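Section 7. Clearing and Arranging the Shared Table

This section applies to the round tables in the Prelska workroom. The open shelving is covered in Section 4.

7.1 Before you begin

Allow 15 minutes. Shut down any computer in use at the table.

CAUTION: Do not pull a keyboard by its cable.

7.2 Procedure

1. Remove all cups from the table. Hold each cup upright and empty it at the sink before carrying it elsewhere.
2. Lift the keyboard and wipe the tabletop with a damp cloth. Dry the surface immediately.
3. Return the keyboard to the table and lay its cable flat, clear of the edge.
4. Place bottles on the shelving unit with their labels facing outward. Small bottles belong on the lower shelf.
5. Report stains that remain after wiping to the Druteo service desk, extension 233.

NOTE: Drinks may be brought back to the table once the surface is dry. Keep them away from the keyboard.

7.3 Periodic care

Wood tabletops are treated each October with the oil supplied by Cloutier. Tables may not be used for 4 hours after treatment.

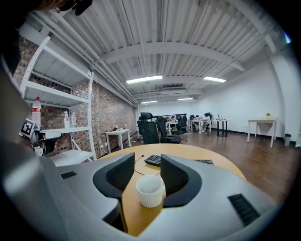 Figure 7-1. White cup, round table with keyboard, and open shelving.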